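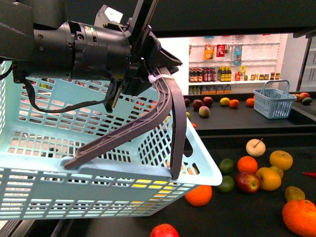
Einkaufskorb hellblau, groß und klein, mit Deko-Obst

Ich gebe es gern zu: Ich habe ein Faible für Einkaufskörbe! Angefangen hat das im April, als ich unseren Übungsladen neu eingerichtet habe und mir die alten Drahtkörbe ständig die Theke verkratzt haben. Die Lackstifte, die ich dafür verbraucht habe, will ich gar nicht zusammenrechnen. Bei Brostivix bin ich dann auf die hellblauen aus Kunststoff gestoßen, und seitdem führe ich sie selbst im Shop.

Der große wiegt 800 Gramm, der kleine 600. Klingt nach wenig Unterschied, am Arm merkt man es aber schon, vor allem mit Äpfeln und Orangen drin. Die Wände haben rundum rechteckige Schlitze, so sieht man auch von der Seite, was schon im Korb liegt (und Krümel fallen einfach durch, ein Schütteln über der Mülltonne genügt). Der Rand ist glatt, da bleibt kein Ärmel hängen.

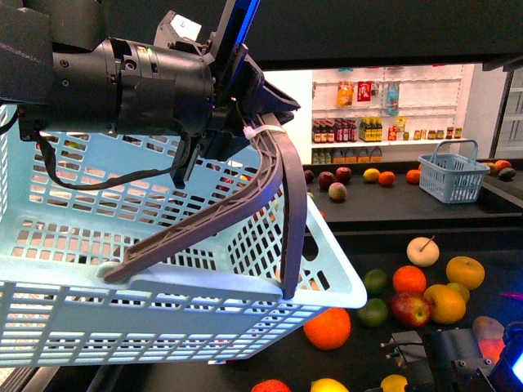
Großer Korb in Hellblau, der kleine steht hinten auf der Theke.

Am Bügel scheiden sich die Geister. Meine Kollegin Geum-ok Kwon findet ihn zu dünn und trägt lieber am Rand, ich mag ihn so, wie er ist. Er klappt nach beiden Seiten weg. Wer viele Körbe stapelt, sollte ihn vorher umlegen, sonst verkantet der Stapel, und dann zieht man und zieht...

Jetzt zum Obst, danach fragt ihr ja fast noch öfter! Im Set sind Äpfel, Birnen, Orangen, Zitronen und Limetten, alles künstlich, also bitte nicht reinbeißen.

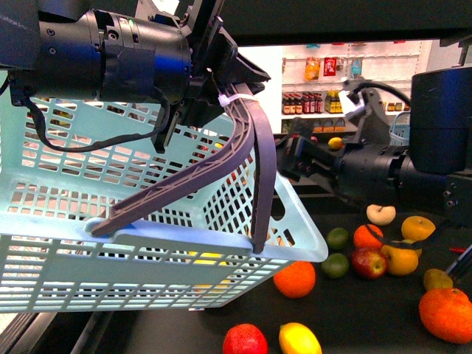
Die Mischung wechselt je nach Lieferung ein bisschen. Mal sind mehr gelbe Äpfel dabei, mal mehr Limetten, einzelne Sorten kann ich leider nicht aussuchen. Wenn euch etwas fehlt, schreibt es in die Bestellung, manchmal habe ich noch Einzelstücke in der Kiste. Sauber macht ihr die Früchte mit einem feuchten Tuch. Spülmaschine bitte nicht, das habe ich mit einer Birne probiert und sie war danach keine mehr.
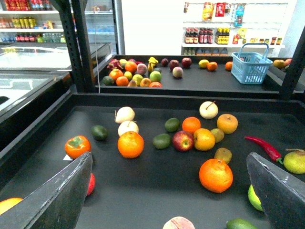
Auf dunklem Untergrund kommen die Farben übrigens am schönsten heraus, finde ich. Auf meinem hellen Holztisch wirkte das alles ziemlich blass, auf Schwarz leuchten die Orangen richtig. Ab 3 Sets packe ich alles in einen Karton, dann zahlt ihr nur einmal Versand. Lieferzeit 3 Werktage, in den Ferien auch mal länger.

Das könnte dir auch gefallen
Warentablett schwarz, Böttcher
Ladenregal weiß, Nodusico
Preisschildhalter zum Klemmen, Trolusov
Körbeständer mit Rollen, Brostivix
Deko-Gemüse, gemischt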